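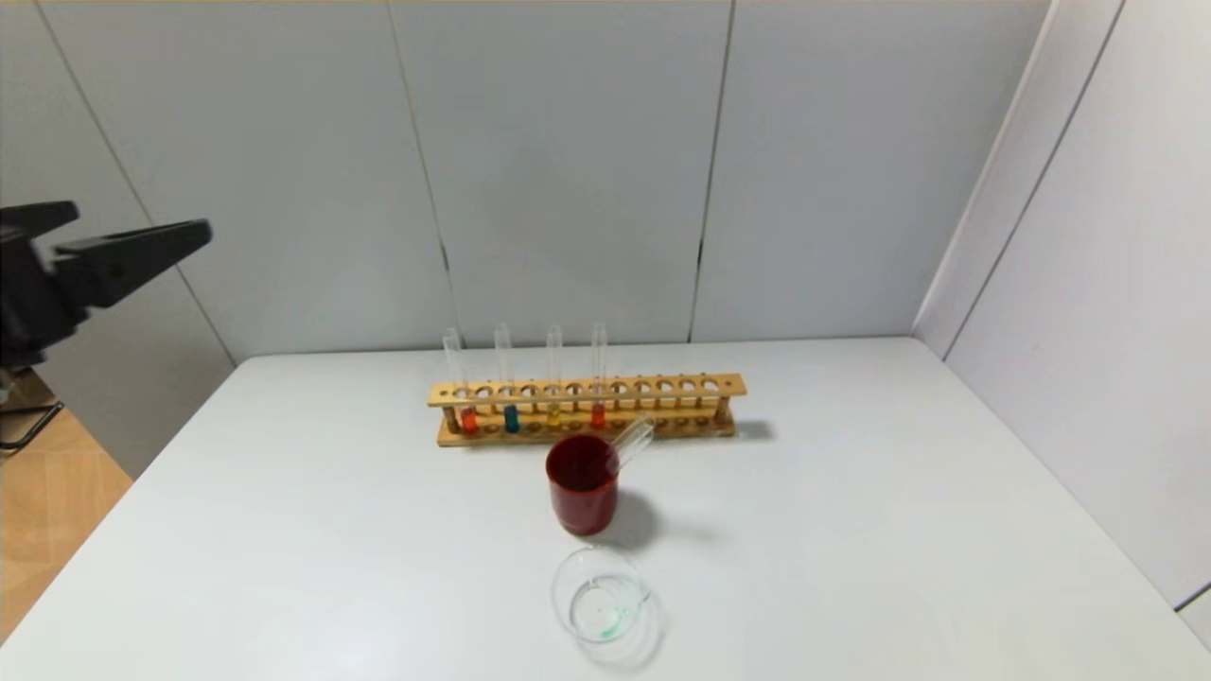

I have been putting off writing about the Dellmont kettle until I'd lived with it through a full winter, as I didn't think it fair to judge a thing you use six times a day on the strength of one good weekend. My last kettle was a Bråten, a squat cream thing that lasted four years before the lid spring went, and I was fond of it in the way you get fond of an old cardigan. The Dellmont is a different animal. It's a gooseneck with a proper temperature dial, it comes in one colour only, a smooth matte white very close to the big white table against those light grey wall panels, and if you've ever kept a surface like that in a kitchen where people fry things, you'll already have guessed my first complaint. It marks. Tea splashes, thumbprints, a mysterious yellow smear near the handle that took me a fortnight and a lot of bicarb to shift. I'd have paid extra for navy.

Still, let's talk about what it does, as that's what most of you will have come for. It holds a litre, or 1000 millilitres if you go by the little lines inside, and it takes a touch longer to boil than the Bråten did. I don't mind that. I put it on, feed the dog, come back and it's done. What I do mind is that the lines inside are the same pale colour as everything else in there, so in the early morning with only the rangehood light on I'm tilting the thing back and forth like someone panning for gold.

The dial is lovely. It clicks in firm steps and it stays where you left it overnight, so my green tea setting is my green tea setting until my husband gets at it. I'm not much of a scientist, but I did borrow a kitchen thermometer from my neighbour Matúš Urban, and we stood there one evening comparing the dial to the reading over several pots and a packet of ginger nuts. It ran slightly cool at the lower settings and was spot on near the top. Matúš thought the cooler readings were down to us taking too long to get the probe in. He may be right, we were talking a fair bit.

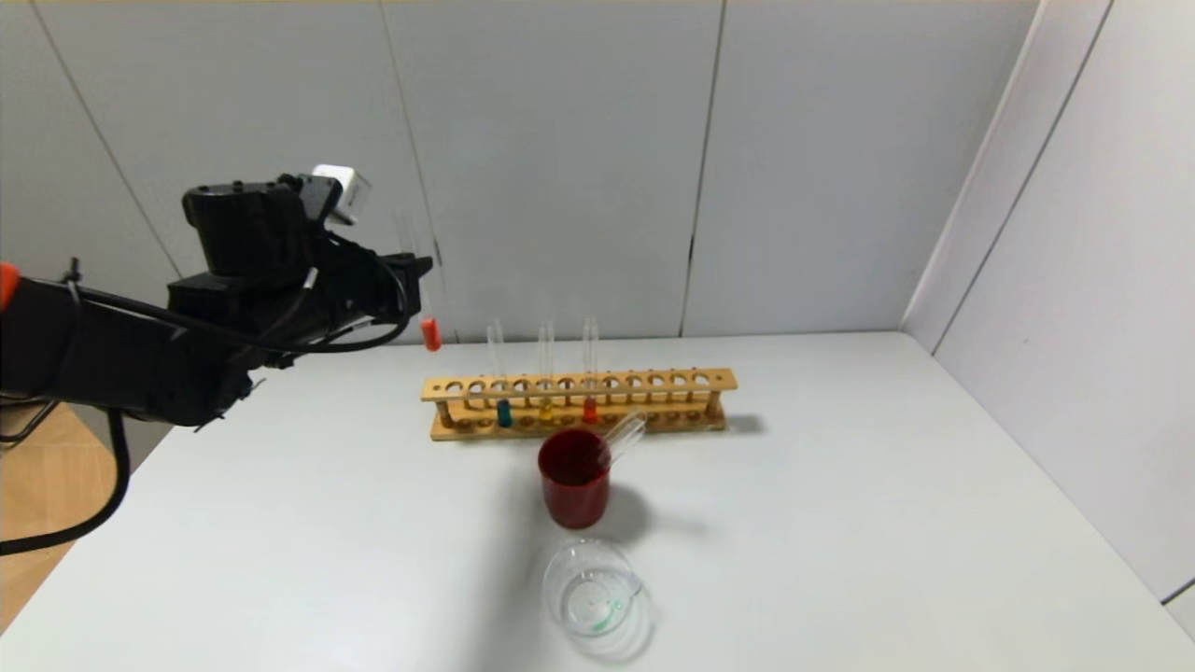

Pouring is where the Dellmont earns its place on my bench. The spout is long and thin with a good curve to it, and you can slow the stream right down to a trickle without it glugging or running back along the underneath. I make pour-over coffee on the weekends (my daughter got me onto it and then moved to Hobart, so I'm left with the filters and the little scales) and the difference compared with my old kettle is enormous. With the Bråten I used to flood the grounds and hope for the best. Now I can go round in a slow circle and the coffee comes out tasting like the stuff you pay for. It's slow for filling a hot water bottle, mind you. Allow yourself a good long stand at the sink for that, and keep your sleeve out of the way of the steam.

The handle deserves a paragraph of its own. It's a plain loop, open at the bottom, and it's balanced so the weight sits forward of your hand. Full, it's a bit much for me on a bad wrist day, and my mother, who has arthritis in both thumbs, couldn't manage it at all and went straight back to her stovetop one. Three-quarters full it's perfectly comfortable. I would have liked a bit of rubber on the inside of the grip, the way Gikard do with theirs, as it does get slippery if you've just been washing up.
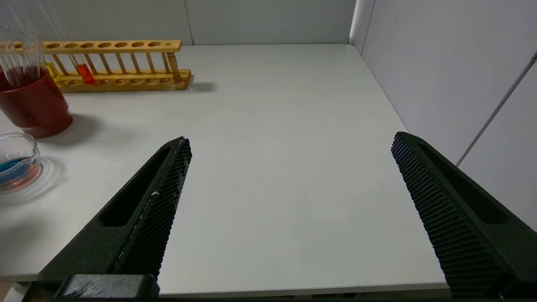
As for noise, it's quieter than I expected. There's a low rumble and then a single beep, which you can switch off by holding the power button down. The instructions tell you this on the second-last page, in very small type, after a great deal about not immersing the base. I went five months with the beep on. If you've got a baby in the house, or a husband on night shift, go and hold that button down today.

Cleaning is easy enough on the inside. Our water is fairly soft, so I give it a go with vinegar every couple of months and it comes up shiny. The opening is narrow, though, and I can't get my hand in past the knuckles, so if yours is a hard water area you'll want a bottle brush. The filter in the spout lifts out with a fingernail.

I did have one run-in with the service people. The base stopped recognising the kettle in July, and after some back and forth I got a very patient man called Dušan Štěpánek, who had me wipe the contacts with a dry cloth and try again. It came good straight away and hasn't played up since. He also offered to post me a new base if it happened again, and followed up with an email the next week, so full marks there.

I bought mine from Jendevley, the homewares place near the station, and they let me have a pour with the display one first. Do ask. I'd buy it again for the spout and the dial, and I'd recommend it to anyone who is serious about their coffee and has decent wrists. If you mostly want a big pot of tea in a hurry, get something cheaper with a wider lid, and in a darker colour if they've got one.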